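Tastero Community > Home and Garden > Workshop and Storage > Pegboard hooks for small hand tools

We use cookies to remember your settings and keep you signed in. Accept all | Manage choices

What hooks should I use for light tools, gloves and things still on the card?

Jad Azar

I've been sorting out tool storage for the shared workshop at Sarine, where I do a couple of evenings a month. We have a white pegboard standing at the back of a dark grey table and I want the small tools on it so people stop putting everything in one drawer. The board came with plain white pegs, 30 in the bag, and I've spent 10 pounds on it so far so I'm not looking to buy a full system.

Most of it hangs fine. What I'm stuck on is:

- the scissors and the yellow-handled pliers, which are still on their retail cards. Do I leave them on the card or take them off?
- the small paint roller, which won't hang straight
- work gloves, which have no loop

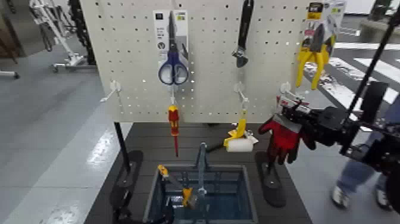

Tool board at the back of the table, with a red and black work glove over on the right.

One of the pegs on the left has also started to point downwards and to the side. I've left it empty for now. The screwdriver on the next one is all right. The holes are small and round and the pegs are the push-in sort with no back plate. I don't really want to drill into the board unless I have to.

toolshed_marian

Take them off the cards. The hole in the card is only meant to last as long as it takes to sell the thing, and after people have pulled it on and off a few times it tears. Scissors will hang by one of the handle loops on an ordinary peg. Pliers are best straddling a peg with the handles slightly open, or you can use two pegs side by side and rest the head across them.

For the roller, it's the sleeve that pulls it over. Put a second peg an inch or so to one side, under the frame, so it can't swing. I would keep the sleeve off the board surface if you can, otherwise it flattens on one side. If it's going to be there for months, take the sleeve off and bag it.

Gloves: bulldog clip on the cuff, hang the clip on the peg. Clip the pair together or you will end up with odd ones. We've got about 200 items on our boards at the allotment shed and every glove is on a clip.

The drooping peg is probably just not pushed home. Pull it out and check whether the lug on the back has worn. If it has, throw it away. If the hole has gone oval then move along one and leave that hole alone. Keep the wrench on a peg you trust, as it will most likely be the heaviest thing there.

Also draw round each tool in pencil once you're happy with where they are. It looks a bit school workshop but people do put things back.

pete2535

Marard do metal hooks, I've got them, they're fine. Check the hole size first because mine were loose and I had to put a bit of tape round them. Gloves I just put in a box.

Abbasi Hardware (trade member)

Agree with most of the above. Two things to add. If the board is free-standing, put the heavier tools low down and not along the top edge, or it can tip forward when somebody tugs at something. A couple of small angle brackets from the board to the table would sort that out, and you'd only need to drill at the bottom corners.

Second, if you leave scissors on a card with the blades pointing up, anyone reaching over the top of the board is reaching towards the points. Hang them by the handles, points down. For the gloves, a clip is fine, but with dipped ones put it on the fabric cuff, as a strong clip will mark the coating.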